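Pejman Farahani meets me at the side door of his studio with pins in his cuff and an apology for the stairs. There are two flights, both steep, and by the time we get to the top he has already told me how he found the building (a cousin's dentist), what it used to be (a place that repaired awnings) and why he kept the awful green linoleum. "I can find a dropped needle on it in a second," he says. "Try doing that on oak."

He makes clothes under the name Vamonance, and if you have been anywhere near a small boutique lately you may have seen the coat that got people talking, the long one with the collar that folds down like an envelope. He is a little tired of that coat. He is proud of it, too, and he goes back and forth between the two while he puts the kettle on.

"It was never meant to be the main thing," he says. "I had a bit of wool left over and a collar pattern I couldn't make work on a shirt. I put the one on the other, my sister wore it to a wedding, and then the phone started."

The new collection is called Kodon, a word he says he made up because he liked how it looked stitched in chain stitch on a label. It has 30 pieces, most of them cut from cotton twill and a soft, heavy linen he buys from a mill that trades as Fledetti. He speaks about Fledetti the way other people speak about a favorite restaurant. The first order he ever placed there cost him $2,885, which was all the money he had set aside for the year, and when the rolls arrived he was too scared to cut them.

"I slept next to that fabric for a week," he says, laughing. "Then Mrs. Mousavi came by and said, Pejman, it's cloth, it wants to be a pair of pants."

Mousavi comes up a lot over the afternoon. She taught him to sew when he was fourteen and cutting up his father's old suits on the living room floor, and she still does the buttonholes on anything he considers important. She works from home, doesn't own a computer, and returns each batch with a handwritten note about what she would have done differently. He keeps the notes in a biscuit tin. He reads me one about a pocket that sat too low ("for whose hands?" she had written), and it is plain that the pocket got moved.

I ask whether he sits down and draws a collection from start to finish, and he shakes his head before I have got to the end of the question. He starts with sleeves. Always sleeves, he says, and he stands up to show me, swinging his arms around in his own jacket so I can see how the back pulls when the armhole is cut too deep. "If you can't reach the top shelf in it, I haven't finished. I don't care how good it looks on a hanger."

The colors in Kodon came from a summer he spent helping an uncle repaint a row of market stalls, and they have that slightly chalky look of paint that has been through a few seasons of sun: brick, pale mustard, a washed-out blue he mixed himself and can't seem to get the same way twice. There is one print in the whole collection, a scatter of pomegranate seeds drawn by his niece in ballpoint pen. She was paid for it, he wants me to know, and she drove a hard bargain. 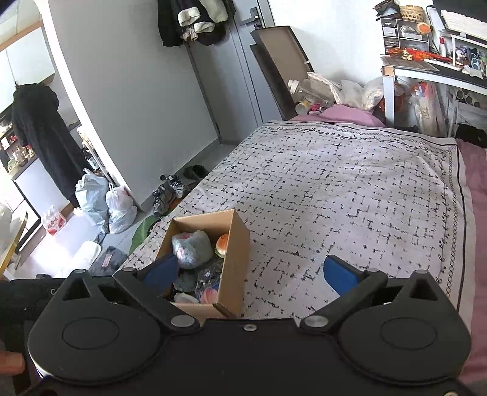
Money is the part he finds hardest to talk about, though he does talk about it, over a second cup of tea. A bigger label offered to take Vamonance on last year and make 2,000 of the envelope coat in a single run. He thought it over for a month. He even went to see the factory, and liked the people there, and had a very nice lunch. Then he came home and said no.

"I'm not against it," he says. "Maybe in a few years I'll ring them up and beg. But I had only just worked out how to make that coat properly, and I wanted to go on making it for a while with the people I know."

So the work goes on at its own pace. Two machinists come in during the week, and on Saturday the studio is open to anyone who has bought something and wants it taken in, let out or mended, at no charge. He loves those mornings. People bring pastries. One customer brought in a jacket whose lining had been chewed through by a puppy, and Pejman liked the ragged shape so much that he traced it before he fixed it, and it is now the curve of a yoke on one of the Kodon shirts.

When I leave he walks me back down both flights, still talking, and at the door he takes hold of my coat sleeve and turns the cuff over to look at the stitching. "Who did this?" he asks. I tell him I bought it that way. He offers to redo the hem if I can come back on Saturday, before noon.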